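Table pliante Flinico - Guide d'installation et d'utilisation

Section 4. Transférer la vaisselle et dresser la table d'appoint

Cette section suppose que la table est dépliée et que les verrous des pieds ont été contrôlés (voir section 3). Elle concerne l'usage le plus courant du produit : une table d'appoint placée à côté d'une table de cuisine ou d'un plan de travail déjà encombré, sur laquelle on prend un repas pour une personne ou pour deux.

4.1 Avant de commencer

Choisissez l'emplacement en premier. La table d'appoint doit se trouver du côté où vous avez le moins d'objets posés, afin que la vaisselle ne passe pas au-dessus des verres et des flacons. Laissez assez de place pour une chaise et pour le passage.

Vérifiez les points suivants :

- les pieds reposent tous sur le sol ; sur un carrelage, évitez qu'un patin tombe dans un joint ;
- le plateau ne bascule pas quand on appuie avec la main sur chacun des coins ;
- aucun cordon électrique ne passe sous le plateau ni entre les pieds ;
- les tabourets et les chaises sont rentrés ou écartés du passage.

ATTENTION - Ne dépliez jamais la table au-dessus d'un cordon branché. Les charnières peuvent le pincer.

4.2 Dégager le bord de la table de cuisine

1. Repoussez vers le fond tout ce qui ne sert pas au repas : boîtes, flacons, pots, plantes, verres contenant autre chose qu'une boisson.

2. Gardez libre le bord avant sur toute sa largeur. C'est là que l'on prend et que l'on repose les pièces pendant le transfert.

3. Ramenez près du bord les pièces dont vous aurez besoin. Les plus larges d'abord, les petites ensuite.

4. Si un appareil est branché au bout de la table, faites passer son cordon le long du mur. Un cordon qui traverse le plateau en biais finit par accrocher un pied de verre ou une anse. Lorsque ce n'est pas possible, débranchez l'appareil le temps du transfert.

5. Prenez le bol par le rebord, à vide, et amenez-le devant la table avant de le tourner vers son nouvel emplacement.

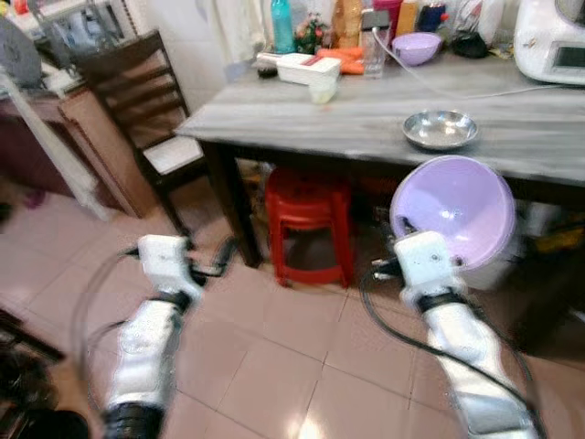

6. Transportez une seule pièce à la fois. Les bols en plastique s'emboîtent facilement mais se séparent mal, et l'on tire alors sur les deux avec le risque de renverser ce qui se trouve à côté.

7. Les plats peu profonds en inox peuvent rester sur la table de cuisine. Ils servent de vide-poche pour les épluchures, les noyaux ou les sachets de thé, et ils n'ont pas besoin d'être à portée immédiate de la personne assise.

Remarque - Les aliments crus restent sur la table de cuisine, avec leurs boîtes. La table d'appoint est réservée à ce qui se mange ou se boit pendant le repas.

4.3 Essuyer le plateau

Passez une éponge humide, puis un chiffon sec. Le revêtement supporte le liquide vaisselle dilué. Il ne supporte ni la poudre à récurer, ni le côté vert des éponges, ni l'alcool ménager.

Les étiquettes rondes collées sur le plateau se retirent à l'eau tiède. Posez un chiffon mouillé dessus, attendez 11 minutes, puis décollez avec l'ongle. N'utilisez pas de lame. Une trace pâle peut subsister quelque temps ; elle ne gêne pas l'utilisation.

4.4 Placer la vaisselle

La disposition ci-dessous est donnée pour un couvert simple. Elle a été mise au point par Leonora Catacutan pour les logements de Clodham, où les tables de cuisine sont petites et adossées au mur, et nous l'avons reprise telle quelle.

1. Posez le bol en premier, bien à l'intérieur du plateau. Il ne doit jamais dépasser du bord ni se trouver à l'aplomb d'une charnière.

2. Posez la tasse à droite du bol, l'anse tournée vers le bol. On la saisit ainsi de la main gauche sans la faire pivoter. Les droitiers qui préfèrent l'inverse tourneront l'anse de l'autre côté, à condition de laisser un espace avant les couverts.

3. Posez la fourchette, dents vers le fond de la table, puis la cuillère à sa droite, parallèle. Les manches sont dirigés vers la personne assise.

4. Laissez un espace entre la tasse et les couverts. Si la place manque, déplacez les couverts et non la tasse.

5. Réservez le fond du plateau aux petits objets que l'on veut garder sous la main, par exemple une télécommande. Posez-les à plat. Tout appareil électrique doit rester hors de portée des éclaboussures.
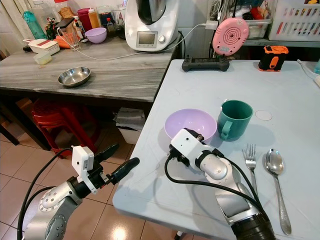

Fig. 4-2. Couvert simple : bol, tasse, fourchette et cuillère.

ATTENTION - Ne vous appuyez pas sur le bord du plateau pour vous lever, même lorsque les verrous sont enclenchés. Prenez appui sur la chaise ou sur la table de cuisine.

4.5 Deux couverts

Pour un second couvert, ajoutez un bol et une tasse en face des premiers et tournez les couverts vers la deuxième personne. Le fond du plateau n'est alors plus disponible : débarrassez-le avant de commencer. Au-delà de 2 couverts, utilisez le grand modèle.

La table n'est pas prévue pour recevoir une casserole sortie du feu. Avec un dessous-de-plat, attendez tout de même 3 minutes avant de poser le récipient.

4.6 Débarrasser

1. Retirez d'abord les couverts, puis la tasse, puis le bol - l'ordre inverse de la mise en place.

2. Reposez les pièces sur le bord avant de la table de cuisine, ou directement dans l'évier.

3. Essuyez le plateau comme indiqué en 4.3. Insistez le long des charnières, où les miettes s'accumulent.

4. Retirez les objets du fond avant tout repliage. Une télécommande oubliée glisse vers le centre et peut bloquer la fermeture.

5. Repliez la table en suivant la section 5.

Remarque - Si la table doit rester dépliée entre les repas, laissez le plateau vide ou presque. Les étagères voisines et les paniers ajourés conviennent mieux au rangement des petits objets, et vous n'aurez pas à tout déplacer au repas suivant.

Pour les patins de rechange, adressez-vous à votre revendeur en indiquant la couleur du plateau et la longueur des pieds.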